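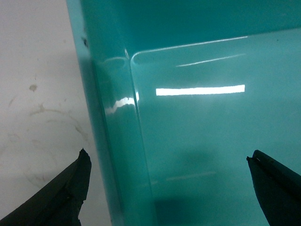 A glossy teal-green plastic bin, seen up close.

News > Courts & Justice > Local Courts

Filed under: Court Administration, Bail and Remand

Natmont court sets written-reasons rule for pretrial detention

Mar 15, 2025

Judges at the Natmont District Court will have to give written reasons each time they order a defendant held before trial for more than 14 days, under a practice direction released by the court's administrative office.

The direction applies to new cases only. Defendants already in custody keep their existing review dates, but the written-reasons rule will apply to them at the next hearing at which detention is extended.

Under current practice, a judge may state the grounds for detention aloud and have the clerk enter a short code on the case sheet. The code identifies the legal ground, such as risk of flight or risk of interference with witnesses, but does not record the facts relied on. Defense lawyers have complained that this leaves them with little to work from when they prepare a request for release.

The new form is two pages long. It requires the judge to name the ground, list the facts that support it, and state which lesser measures were considered. Those measures include cash bail, a reporting condition and surrender of travel documents. If a measure was ruled out, the form must say why. A copy goes to the defense and to the jail on the same day.

The direction also changes the review schedule. A first review must be held within 27 days of the original order, down from 40. Later reviews follow at the same interval. If a review is missed, the clerk must list the case for the next sitting day and notify the presiding judge in writing. A missed review does not by itself end the detention order.

Prosecutors will have to file their supporting papers two working days before each review. Papers filed late may still be accepted, but the judge must note the delay on the form.

The change follows an internal audit of case files at Natmont and at the smaller court in Mesomard. The audit, completed in October, found that almost 17 percent of the detention files sampled had no entry showing which ground the judge relied on. It did not examine whether the orders themselves were correct.

Mesomard is not covered by the direction. Its court shares a clerk's office with Edow and uses a different case management system, which cannot yet attach the form to an electronic file. The administrative office said that Mesomard and Edow would be brought in once the system has been updated – no date has been set.

The Babaei Legal Aid Center, which represents many defendants at Natmont, said in a statement that it supported the shorter review period but wanted the missed-review rule to go further. "A deadline that can pass without effect on the order is of limited use to a person in custody," the statement said. The center has asked for automatic release in minor cases where two reviews in a row are missed.

The prosecutor's office in Natmont said it would comply and did not expect to need more staff. It asked for guidance on cases with several defendants, where review dates can fall on different days. The direction allows a judge to combine such reviews, provided that no defendant's date is moved later.

Completed forms will be kept in the case file and will be open to inspection under the normal rules for court records. Sections that identify a witness or a minor may be sealed.

Reader comments (4)

courtwatcher_n
Does the 27 days run from the arrest or from the order? At Natmont those can be several days apart.

PlainPaper
The article says from the original order. So time in the police cells before the first hearing is still not counted.

edow_resident
We share a clerk with Mesomard and the phones barely get answered as it is. I would not expect this here for a long time.

R. in Natmont
Agree with the legal aid people on missed reviews. My cousin's hearing got moved twice and no one told the family until the morning of.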